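Skip to messages | Lists | Threads | Authors | Older | Newer | Help
Search this list: Enter words or a sender All lists Go

Filed under: Small Tableware > Sets, mixed > Finishes and care

Re: [smalltable] Wooden pieces with the colored plates, what goes with what

Jeferson Cavalcanti wrote in October:

> I finally bought the Tollavby plates after reading this list argue
> about them for most of the summer. One pink, one light blue. My
> daughter has assigned the pink one to herself and the blue one to
> anybody who behaves. Now I need the wooden bits to go with them.
> Do I get the Nedeck set, where everything matches and costs too
> much, or pick up odd pieces? And how do you lay it out when the
> table is the same color as the spoon? I put a fork down at lunch
> and lost it for the length of a sandwich.
>
> Also, oil: yes or no? I have seen both answers given here in
> capital letters.

Jeferson,

Welcome to the plates. You've asked three questions that have each ended friendships, so I'll take them in the order that does the least damage.

Matching first. I owned the full Nedeck set for two years. It matches the way hotel furniture matches, and after a while I wanted one of the forks to misbehave. These days I use odd pieces. My cup came from Kongkaew and is a good deal browner than anything else I own, and it's the piece visitors pick up. The spoon and fork were in a bag of mixed wooden oddments at the Sanberg clearance, under a sign that said FINAL, as it had the year before.

As to losing things on a wooden table, I sympathize. Ours is light wood with the plank seams showing, and a small spoon laid along the seams is as good as gone. The fix is to put it down at an angle. Keep the plates well apart too, pink at the far side and blue nearest you, and let the wood sit in between. The color does the shouting and your eye works inward from there.

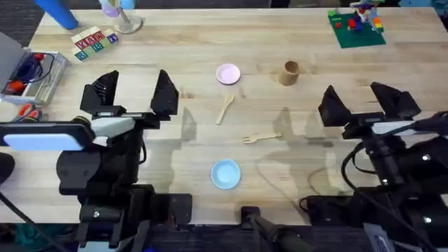
1. Plates. Same size, same shape, one at each end. If you have two children, do not try to explain that they are the same plate in different colors. I have 266 messages in my archive from parents who tried, and I'm not sure I've read a happy one.

2. Cup. Upright, on the far side next to the pink plate and to the right of it. A brown cup can stand anywhere on pale wood and still be found, but if it goes near the front somebody's sleeve will have it over.

3. Spoon and fork. Spoon on the diagonal, fork straight across with the handle to the right. Yes, I know where a fork belongs. Etiquette people may write to me off list.

Now the oil. Yes, a little, wiped off again before you lose interest. The last thread on this ran until the moderators locked it, and the only point everyone conceded was that you shouldn't leave the pieces soaking in the sink. I rub mine down with 800 grit first when they feel furry. Somebody will be along to say that's too fine. He has been saying it for years and I have yet to see his spoons.

If you do go for the Nedeck set after all, buy the spoon on its own first and live with it for a month. The bowl is shallow. Soup becomes a hobby.

Let me know which way you jump, and whether anyone has earned the blue plate yet.

H.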